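Subject: Re: [veltwood-makers] Board layout and the blue parts

On Mon 19 December, the Veltwood list wrote:
> Is the printed board the same size as the old one, and do the
> pegs from the Joteo set still fit? We have 292 of them in a tub
> and would like to use them up.

The board is the same size. Only the printing has changed, with the outlines now in grey on white. I haven't tried the Joteo pegs. If you post me 2 I will check them and report back.

The disc is Brutell part 704. Please don't order the one in the May list, as the bore is wrong.

I put a dark cloth under the board because it slid on the bare table. The short pegs roll if you lay them down, so stand them up when you can. 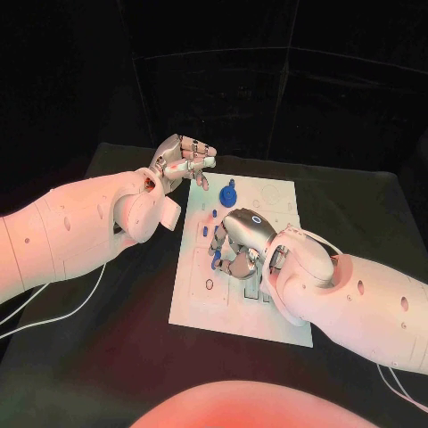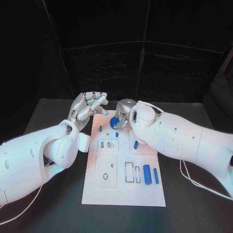

White board with the blue parts, on the dark table. The gear-shaped disc is in the second one.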